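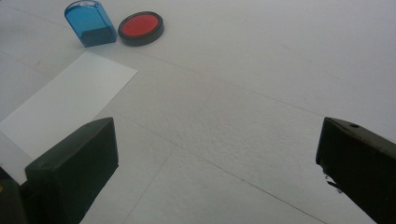 白色台面上的回墨印章,外壳为半透明蓝色塑料

Gonell 区域收入与就业数据库
机构订阅版

产品概述
Gonell 区域收入与就业数据库由 Pakport 编制和发行,供政府研究部门、高等院校、金融机构及咨询单位使用。数据库以县级及相当于县级的统计单元为基本单位,现收录1493个单元,覆盖居民可支配收入、工资性收入、就业人口、产业结构和地方公共支出等主题。各单元均配有固定编码,行政区划调整后原编码继续保留,并与新编码建立对应关系,用户可据此编制口径一致的时间序列。

数据库的编制目的在于为区域差距研究提供可直接比较的基础数据。不同地区公布的收入指标在统计范围、折算方法和公布频率上多有差别,直接并列使用容易产生误读。本库在入库前对各项指标逐一核对定义,凡口径不一致的,均在字段说明中列明原始定义、调整方法及调整后的数值。

数据内容
本库分为五个专题模块,可整体订阅,也可单独订阅。

收入模块:人均可支配收入、户均收入、收入来源构成、收入分组数据。
就业模块:就业人口、登记失业人口、行业分布、平均工资、跨区通勤人数。
产业模块:各产业增加值、企业数量、固定资产投资。
公共服务模块:教育支出、医疗卫生支出、社会保障支出、每千人床位数。
价格模块:区域价格水平系数、住房租金指数、主要消费品价格。

价格模块中的区域价格水平系数按 Bakos 方法计算。该方法以一组固定的商品和服务为基础,结合当地住房支出比重进行加权,适用于不同规模地区之间的横向比较。计算说明书随数据一并提供,其中载有权数表、缺失值处理规则和修订办法。用户如需采用其他系数,可在导出时关闭价格调整,取得未经折算的名义值。

查询与导出
订阅用户通过 Umon 查询平台使用本库。平台支持按地区、年份、指标和人口规模组合筛选,查询条件可保存为模板,供同一机构内的其他账户调用。查询结果以表格或专题地图形式显示,导出格式包括 CSV、XLSX 及 JSON。地图边界文件可单独下载,其编码与数据表一致。

每张导出表均附元数据页,列明指标定义、计量单位、来源类别、版本编号和最近一次修订的月份。引用数据时,请注明版本编号。

平台提供应用程序接口,仅限机构高级账户使用。接口的调用限额载于订阅协议附件,超出限额的请求将顺延处理,不另行计费。

更新与修订
数据库每年发布2个正式版本,分别于五月和十一月上线。五月版收录上年度初步数据,十一月版以核定数据替换初步数据,并同步更新价格水平系数。初步数据在字段中以字母 P 标示,核定后标示取消。

历史版本在平台上保留5年,期间可随时调阅。超过保留期限的版本转入归档,用户可提交书面申请调取,处理时间为五个工作日。

如发现已发布数据存在差错,Pakport 将在平台公告栏发布更正说明,列明受影响的单元、指标和年份。涉及重大调整的,另以电子邮件通知各订阅机构的联系人。

订阅类型
基础账户:可查询任意一个专题模块,支持 CSV 导出,适用于小型研究项目。
机构账户:可查询全部模块,支持全部导出格式及专题地图,同一机构内可设多个使用席位。
机构高级账户:在机构账户基础上增加接口权限、归档版本调取及定制数据表服务。

高等院校和公共图书馆可申请教育优惠。申请时须提交机构证明文件,并说明使用范围。学生使用席位由所在院校统一管理,不接受个人单独申请。

使用限制
订阅机构可在研究报告、学术论文及内部文件中引用本库数据,并可公开发布由此得出的汇总结果。未经书面许可,不得整体转售、再分发原始数据表,不得将数据上传至可供公众下载的网站或存储空间。

部分人口较少的单元不公布收入分组数据,相关字段以空值表示。用户不得以其他来源的数据对上述字段进行反向推算并公开发布。

数据库所载内容供研究和参考之用,不构成投资建议。区域排名结果受指标选择和价格调整方式影响,发布排名时应同时注明所用指标及是否经过价格调整。

试用与订购
有意订阅的机构可申请试用账户。试用账户开放收入模块的部分单元,不含接口权限。申请表可在本页下载,填写后加盖单位公章,以扫描件形式提交。

订购前如需核实特定地区或年份的数据是否收录,请先查阅收录范围一览表。一览表未列明的事项,可向 Pakport 数据服务部书面查询,受理时间为工作日上午九时至下午五时。

相关文件
Gonell 数据库字段说明
Bakos 区域价格水平系数计算说明书
Umon 查询平台用户手册
机构订阅协议
收录范围一览表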